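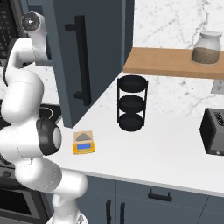 The doubt came first from a reader in Brandness, who wrote to us in November that a robot which has only ever cooked inside a computer has not cooked at all, and that one may as well learn to swim from a book. It is a fair remark. The people at the Stuvness laboratory have heard it many times, and they do not try to laugh it away. Their whole method is built on the question of how much a simulated kitchen can tell us about a real one.

Until last year the group did what most groups did. They took a control program, put it on the arm in their test kitchen and counted how often it managed a task. Opening a cabinet door, for instance, or moving something from the counter to a shelf. One trial took several minutes, and afterwards a person had to put everything back in its place. On a good Wednesday they finished 100 trials. When they wanted to compare two programs that were almost equally good, this was too few to say anything with confidence.

So they moved the comparison into simulation. The kitchen there has doors on hinges, drawers, a stovetop, small things on the counter, and a white arm that obeys the same commands as the one in the laboratory. It can be reset in a moment. More important, it can be changed: the colour of the cabinets, the direction of the light, the place of each object, the height of a shelf. The group calls the collection of kitchens Dikstead, after the village where two of its members rent a house, and at present it has 984 different layouts.

The first results were disappointing. Programs that did well in Dikstead did not always do well on the real arm, and the order between them was sometimes turned upside down. One program was the best of all in simulation and nearly the worst in the laboratory. It had learned to pull a door with a grip that no real handle would allow, because the friction in the simulated contact was too generous.

Here the researchers made the choice that gives their work its interest. A perfect copy of reality was too much to hope for, and they stopped trying to build one. What they asked for was something smaller: that the order should be right. If program A is better than program B in the real kitchen, it should also be better in the simulated one, even when the scores themselves are different.

For this they needed a set of programs with known real performance. They took 16, some strong and some deliberately weak, and ran all of them on the real arm until they had 3,005 trials. It was slow and rather dull work, and it filled most of a winter. Then they adjusted the simulation, mainly the friction, the stiffness of the joints and the small delay between a command and a movement, until the two rankings agreed as well as they could make them.

Half of the programs were kept aside during the adjustment and used only for the check. For doors and drawers the agreement on these was strong. For lifting and placing rigid objects it was a little weaker, but still useful. For anything soft, such as a cloth or a bag, there was almost no agreement, and the group says so plainly in its report. They advise others not to use the method for such tasks at all.

The robot company Yousafzai has started to use the kitchens for a first selection – it tests many programs in Dikstead overnight and sends only the best few to a real arm in the morning. The final decision is still made on hardware. According to the engineers there, the greatest saving is in the tidying up between trials, which took more working hours than the trials themselves.

Some questions remain open. The adjustment was made for one type of arm, and it is not known whether the numbers can be carried over to another. There is also a risk that developers will slowly begin to make programs that please the simulation, as pupils learn to please an exam. The group wants to repeat a part of the real trials each year with new programs, to see if the ranking still holds. The next round is planned in the same test kitchen, and soft objects will be left out again.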